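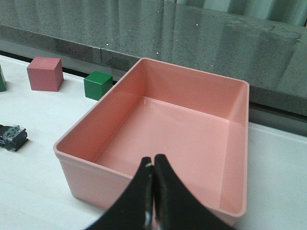 The pink tub, empty.

How long do you keep household paperwork?
1239 views

aoifenc
We have two drawers and a suitcase full of bills, bank letters and instruction books, some of it from the old flat in Duvell. I want it down to what fits in one plastic tub. What do you keep and for how long? We both work for an employer, no business, one car, and we own the house.

pjb62
Anything to do with the house stays until you sell it. Deeds, window certificates, boiler services, building work. Utility bills go once the next one shows the payment. I keep payslips until I've checked them against the end of year form, then keep only the form.

greytabby
I wouldn't throw payslips out that quickly. My pension had a gap in it and the payslips were what settled it. It took until September to sort out and the office had no record at all. Mine are all in a box in the loft and they can stay there.

pjb62
Scan them then. I did 600 pages over a few evenings. No need for a box in the loft.

greytabby
And if the computer goes? I had a Buver drive die on me with everything on it. Paper is still there when you go back to it.

pjb62
So make two copies. Paper burns and gets damp as well.

hedgerow_m 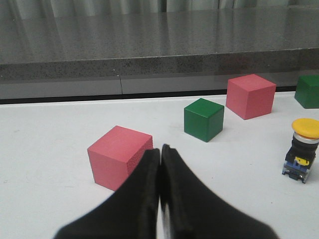
Sort first and argue about scanning after. I put everything out in piles by year, then go through each pile by sender, and most of it is duplicates or adverts that came in with the bill. Do it on a big clear surface and wipe it down at the end. A white top like that shows every grey smudge and speck, and old newsprint is worse than you'd think for leaving marks. Then shred anything with an account number and put the rest out for recycling.

2 likes

aoifenc
Thanks all. I have found the guarantee for a Corrigan cooker we got rid of before we moved, so that can go. I think I'll keep payslips on paper and scan the rest. Does anyone bother keeping old car insurance?

greytabby
The certificates, yes. Mine go back to 2000. You don't need the booklets.

pjb62
Just the proof of no claims for me. Keep the latest one and bin the others.

Aoife Ní Chonaill (aoifenc)
Right, certificates in the tub, booklets out. Starting on the suitcase tonight.

Share · Reply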